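2020-05-30

# Drurach drip coffee maker, after five months on the counter

By Sarahí Esquivel

I bought the Drurach in January to replace a Rizzi that had started leaking from somewhere under the water tank. The Rizzi was a cheap machine and it had a good run, so I wasn't angry about it, but I did want something with a thermal carafe this time. My husband gets up well before I do. With the Rizzi, the second half of the pot sat on a hot plate until I came downstairs, and by then it tasted like the bottom of a pan.

The Drurach is a plain drip machine. It heats water, drips it over a basket of ground coffee and catches it in a steel carafe. It has a clock, a timer, and a button for half pots. It has no grinder, no milk frother and no app. I already own a grinder (a Ululik with flat burrs, bought used) and I drink my coffee black, so that suited me.

## Setup

The box had the machine, the carafe, a measuring scoop, a permanent mesh filter and a folded sheet of instructions. The sheet says to run two pots of plain water through before making coffee. I ran three, and the third still had a faint plastic smell to it. The first pot of real coffee tasted fine.

Setting the clock takes longer than it should. You hold the button marked with a small circle until the hours blink, then let go, then press it again for each hour. There is no way to go backward. If you pass your hour you have to go all the way around. The clock also forgets everything when the power goes out, even for a second. We lose power fairly often in the spring, so I have done this more times than I would like.

The cord is short. Mine barely reached the outlet behind the bread box, and I ended up moving the toaster to the other side of the sink to make room. The tank fills from the top and the lid opens straight up, so measure the space under your cabinets before you buy it. I have to pull the machine forward to fill it. It has rubber feet that grip well, which is good when you press a button and less good when you want to slide it.

## How it brews

I make a full pot most mornings and a half pot in the afternoon. I have been using the Rusero medium roast, ground a little coarser than table salt, and paper filters in place of the mesh one. The mesh filter works, but it leaves fine mud at the bottom of the cup, and rinsing it puts a lot of grounds down the drain.

The machine wets the grounds first, waits for a bit, and then goes on with the rest of the water. I can't say how much that matters. I can say that the coffee is better than what I got from the Rizzi with the same beans, the same grinder and the same tap water. It is less bitter and I don't feel the need to drown it in anything. My sister, who takes hers with a lot of sugar, could not tell the two apart.

The water comes out through a wide shower head with several holes. On the old machine there was one stream that dug a hole in the middle of the grounds and left the edges nearly dry. With the Drurach, the bed of grounds is mostly flat when I pull out the basket. If I overfill the basket, the edges creep up and some of the grounds get over the top of the paper. Seven scoops is the most I would use, even though the instruction sheet says eight.

The half pot button slows the water down so a smaller amount of coffee doesn't come out weak. I forgot to press it for a week and the afternoon pot was thin. With the button pressed it is close to the morning pot, maybe a little lighter. The button does not stay on. You have to press it each time you brew.

A full pot is done before I have finished feeding the dog and emptying the dishwasher. I never put a clock on it. The beep at the end is loud, four times, and can't be turned off. If you plan to use the timer in a small apartment with someone sleeping nearby, keep that in mind. My husband puts a folded dish towel over the top of the machine for the beep and then takes it off again. It helps some.

## The carafe

The carafe is the reason I bought this model, so I paid the most attention to it. It is double-walled steel with a screw lid. Coffee made at five thirty is still hot enough at eight that I have to wait before drinking it. By late morning it is warm. By lunch I would microwave it. If you rinse the carafe with hot tap water before brewing, you gain a little time at the far end.

Pouring is where it falls short. The lid has to be turned to a mark to pour, and the mark is a small raised dot, steel colored on a steel colored lid. When it isn't lined up, the coffee comes out in a slow dribble that runs down the outside. When it is lined up, it pours well until the last cup or so, and then you have to tip the carafe nearly upside down to get the rest out. There is always a little left in there.

The opening is too narrow for my hand. I clean it with a bottle brush, and once every couple of weeks I fill it with hot water and baking soda and leave it overnight. The sheet says not to put it in the dishwasher, and I haven't tried.
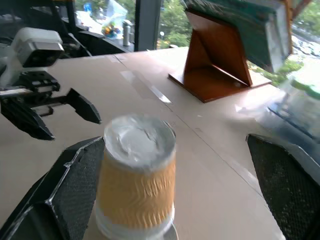 For travel, I pour from the carafe straight into whatever I'm taking with me. The spout is wide enough that a narrow-mouthed thermos is a risk. I use a funnel for that one. Anything with an opening the size of a regular mug is no trouble, as long as the lid is on the dot.

## Cleaning and scale

Our water is hard. On the Rizzi I had scale showing on the hot plate side within a month or two, and I mostly ignored it, which may be what killed the seal. With the Drurach I have been more careful. A light comes on when it thinks it needs cleaning. Mine first came on at 41 pots – I keep a tally on the side of the refrigerator, a habit left over from the warranty claim on our last dryer – and I ran vinegar and water through it that weekend.

The cleaning cycle takes a long time. It runs a little, stops, sits there, and runs a little more. You can't make coffee in the middle of it, so don't start it in the morning. After the vinegar you need two or three pots of fresh water. I used two and my husband said the next morning's coffee tasted like pickles. Now I use three.

The basket lifts out and rinses clean in a few seconds. There is a small spring valve in the bottom that stops the drip when you take the carafe away. Grounds get stuck in it. When that happens, coffee backs up in the basket and comes over the rim and onto the counter. It has happened to me twice. Both times I had been using the mesh filter. Pushing the valve in and out a few times under running water clears it.

The outside is black plastic with a steel band across the front. The plastic shows dust and the steel shows fingerprints. A damp cloth takes care of both. The water window on the side has numbers printed on it, and mine are already wearing off at the lower end, where I wipe it most.

## The warranty

It comes with a 24 month warranty. I had a reason to call in March. The hinge on the tank lid had cracked on one side, and the lid would not stay up while I poured. I was on hold for 20 minutes and then spoke to a woman who asked for the number on the bottom of the machine and a photo of the crack. A new lid came in the mail nine days later, with no charge for the part or the postage. It snapped on without tools. The new one looks the same as the old one, so I open it gently.

## What I would change

A longer cord. A mark on the carafe lid that can be seen by a person who has not had coffee yet. A way to shut off the beep. A clock that survives a flicker in the power. The clock is the one that bothers me most, and it would take a small battery to fix it.

I looked at the next model up, which costs a good deal more and has a water filter in the tank and a brighter display. It has the same carafe and, as far as I could tell from the pictures, the same lid. I would not pay extra for it. If you have hard water, a filter pitcher in the refrigerator does the same job and you can use it for other things.

## Who it suits

If two people in the house drink coffee at different times, the thermal carafe is worth having, and this one holds its heat well. If you drink one mug and leave for work, get something smaller. If you like to take the carafe away in the middle of brewing to steal a cup, it will let you, but wipe the valve now and then.

I paid full price and I would buy it again at that price. I keep paper filters in the drawer right under it, size four, cone shaped. The flat-bottomed ones do not fit, and I have most of a pack of those if anyone near me wants them.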